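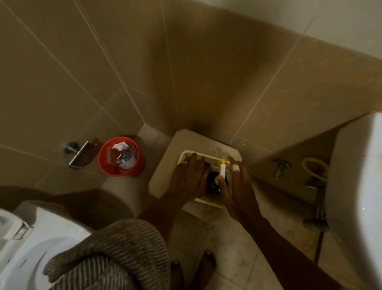
Plivano启动Suton老旧公寓维修计划,首批涵盖163户

12月 Plivano新闻组 供稿

本网站使用Cookie以改善浏览体验。继续浏览即表示您同意我们的Cookie政策。 接受 管理设置

(Tô区讯)住宅维修与物业服务公司Plivano宣布,将在Tô区Suton住宅区启动一项老旧公寓维修计划,内容涉及户内给排水管更换、卫生间及厨房防水、公共竖管检修和楼道照明改造。首批纳入计划的共有163户,分布在住宅区靠近旧菜市场一侧的几栋楼内。施工将分批进行,住户可以按楼层选择时段,无需整栋搬离。

Suton住宅区建成已有多年,楼龄最长的几栋超过30年。公司在前期走访中收到的报修记录里,上下楼之间的渗漏占了很大比重,其次是地漏返味、水压不稳和楼道灯具损坏。由于渗漏常常牵涉两户甚至三户,过去往往是一家请人修,另一家不肯开门,问题拖上几个月也得不到处理。此次计划把同一根竖管上下的住户编为一组,由同一名工程协调员负责联络,检查、报价和进场都按组安排。

Plivano项目负责人Xuân Mạc表示:“漏水的位置和受损的位置经常不在同一户。楼下天花板起皮,要动的是楼上的地面,费用由谁出,工期由谁定,以前都要住户自己去谈。我们现在先把整根管子查清楚,写成一份双方都能看懂的报告,再谈钱和时间。”

检查与报告

每一组住户在施工前都会接受一次入户检查。检查包括给水管静压测试、卫生间地面蓄水测试、排水坡度测量,以及对墙面和天花板受潮情况的记录。蓄水测试需要占用卫生间一整夜,检查人员会在前一天傍晚到场封堵地漏并注水,次日上午回到楼上、楼下两户分别查看。家中只有一个卫生间的住户,可以在测试期间使用同层公共洗手间,协调员会提前把钥匙送到。

检查结束后,住户会拿到一份书面报告。报告分为必须处理、建议处理和暂不处理三类。属于公共竖管的问题由物业维修基金承担,属于户内支管、防水层和洁具的问题由住户承担。对于责任难以划分的接口部位,Plivano与业主代表商定了固定的分摊办法,并已张贴在各栋楼的公告栏内。住户如对结论有异议,可以在收到报告后的两周内申请复查一次,复查不收费,由另一组人员上门。

报告中的照片和测量数据只提供给本户及相关邻户,不会在公告栏或住户群中公开。住户也可以要求在报告中隐去与渗漏无关的室内照片。

卫生间与厨房的做法

户内工程以卫生间为主。标准做法是拆除地面旧砖和受损的防水层,修补基层,重新找坡,涂刷防水涂料后再做一次蓄水测试,测试合格方可铺贴面砖。墙面防水的高度按淋浴区和非淋浴区分别确定,淋浴区一直做到花洒以上。管道穿过楼板的部位单独处理,并在封闭之前通知住户到场查看。

部分住户希望保留原有墙砖。公司对此的意见是,如果墙砖没有空鼓,且检查未发现墙内受潮,可以只更换地面,在墙地交界处重做防水收口。保留墙砖的费用较低,但新旧砖之间会有色差,施工前需由住户签字确认。公司不提供与旧砖完全同色的承诺。

厨房工程相对简单,多数住户只需更换水槽下方的角阀、软管和一段排水管,半天可以完成。橱柜由住户自行清空,施工人员不负责搬动燃气灶和热水器。如果检查时发现燃气软管老化,公司会通知燃气公司处理,不自行更换。

Tô区冬季湿度较高,防水涂料和填缝材料的干燥时间比夏季长。首批工程因此在每道工序之间预留了较多时间,一个卫生间从拆除到交付的工期定为11天。公司提醒住户,交付后头两天仍应避免在淋浴区长时间积水,清洁时不要使用强酸性清洁剂。

预约与收费

住户可以通过Plulter预约检查、查看报告和确认报价。Plulter是Plivano开发的维修预约系统,此前已在公司管理的几处出租公寓使用,此次首次向自住业主开放。系统内可以看到本组其他住户是否已确认时间,但不显示对方的姓名和电话。不使用智能手机的住户可以到住宅区北门的服务点办理,也可以委托家属代办,代办时需携带房屋证明复印件和一份手写授权。

服务点开放时间为上午8时至下午5时,中午照常有人值班。施工时段为上午8时30分至中午,以及下午2时至5时30分。切割和敲打等噪音较大的工序只安排在上午,家中有夜班工作人员或婴幼儿的住户,可以在预约时注明,协调员会尽量调整邻户的拆除时间。

收费方面,公司按工序公开单价,报价单列明人工、材料和垃圾清运三项。材料由住户在两种规格中选择,也可以自行购买面砖和洁具,但防水涂料和管材必须由公司统一提供,否则不纳入保修。住户在签约时支付报价的50%,余款在第二次蓄水测试合格并完成交付后支付。施工中如发现报告未列出的问题,需先出具补充报价,住户未签字的项目不得施工,也不得收费。

户内防水工程保修五年,管道接口保修两年。保修期内出现渗漏的,公司负责查找原因和修复,并承担由此造成的楼下墙面、天花板粉刷费用。因住户自行打孔、更换洁具或改动管道造成的渗漏不在保修范围内。房屋转让时,保修可以随房屋转给新业主,双方到服务点登记即可。

楼道与公共部分

公共部分的工程与户内工程同步进行。各栋楼的竖管将逐根检修,锈蚀严重的管段予以更换。更换竖管当天需要停水,每次停水控制在一个白天之内,停水通知至少提前三天贴到各户门口。停水期间,一楼入口处会设临时取水点。行动不便的住户可以致电服务点,由工作人员把水送上楼。

楼道照明改为声光控制,楼梯转角处加装应急灯。部分楼层的住户长期在楼道内堆放鞋柜、自行车和纸箱,影响管道井开启,公司将在施工前一周逐户通知清理。确实无处存放的物品,可以暂时放到旧菜市场旁的临时仓库,仓库凭单存取,不接收食品、易燃物和贵重物品。拆除产生的垃圾每日傍晚清运,不在楼下过夜。

业主代表Hiếu Kim住在Suton住宅区四楼,参与了分摊办法的讨论。他说:“大家最担心的是拆了以后没人管,还有加价。所以我们坚持把补充报价要签字这一条写进合同。有几户老人不愿意动工,也没有勉强,先把竖管修好,他们家里的部分以后想做再做。”

据介绍,业主讨论会前后开过几次,争论较多的是顶层住户是否需要参加竖管分组。顶层没有来自楼上的渗漏,一些业主认为不应分担检查费用。最后的办法是顶层住户照常接受检查,检查费减半,户内工程是否进行由住户自行决定。一楼住户因排水管走向不同,单独编组,由公司另行安排疏通和检查井清理。

人员安排

为配合首批工程,Plivano在Tô区新设了一支驻点施工队,成员约30人,包括水管工、泥瓦工、电工和协调员。水管工和电工均持证上岗,进入住户家中须佩戴工牌并穿鞋套。施工队不接受住户的现金和私下委托,住户如需增加项目,应通过Plulter或服务点提出。

公司同时与本地一所职业学校商定,接收给排水专业的学生到工地实习。实习学生由师傅带领,只参加公共部分的工作,不单独进入住户家中。

Xuân Mạc表示,首批工程完成后,公司将与业主代表一起核对返修记录和投诉情况,再确定第二批楼栋的范围和单价。“第二批什么时候开始,要看第一批做得怎么样。现在已经有靠近河边那几栋的住户来问,我们先登记,不收定金。”

首批住户的入户检查从12月开始,施工顺序以检查结果为准,渗漏正在影响邻户的优先安排。春节前后施工队停工休息,期间保留值班人员处理爆管和严重漏水,值班电话将印在停工通知上。

关于Plivano

Plivano从事住宅维修、出租公寓管理和物业工程服务,业务以多层旧楼的给排水和防水维修为主。公司在Tô区设有服务点和材料仓库,旗下的Plulter预约系统供住户、房东和物业管理人员使用。

媒体查询请联系Plivano新闻组。住户咨询请前往Suton住宅区北门服务点,或登录Plulter在“我的楼栋”中留言。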